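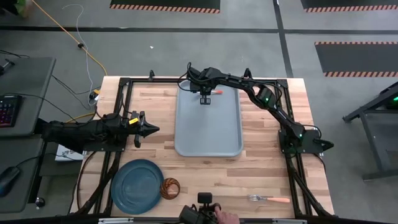 ## Flimeck presenta Minami, servicio de mesa para uno

Erkdale, jueves. Ya disponible. Bandeja gris claro, rectangular, esquinas redondeadas. Plato verde azulado oscuro de borde ancho - tenedor con mango melocotón. Todo se vende por separado o en juego, con dos bandejas por caja. Primera tirada: unas 2.637 cajas.

La bandeja va lisa, sin dibujo ni letras en el fondo. Pensada para mesas de madera clara y para comedores pequeños, donde cada cual se lleva lo suyo y lo recoje al acabar.
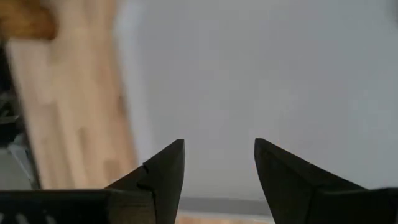 Lowri Meredith pedía desde el principio un gris que no compitiera con el plato, y en eso no cedió. Tampoco en el reborde - bajo, abierto, cómodo de agarrar.

Los vasos ámbar no entran en el juego. Se piden aparte, en cajas de cuatro.

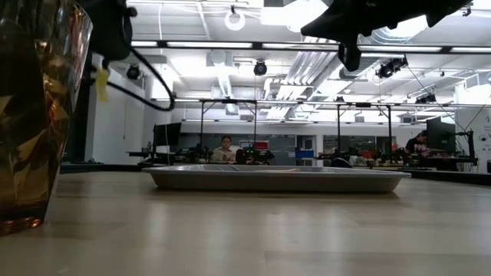
## Pedidos y prensa

Henrique Godinho, Flimeck. Muestras para tiendas hasta finales de mayo, tambien por Roruteo.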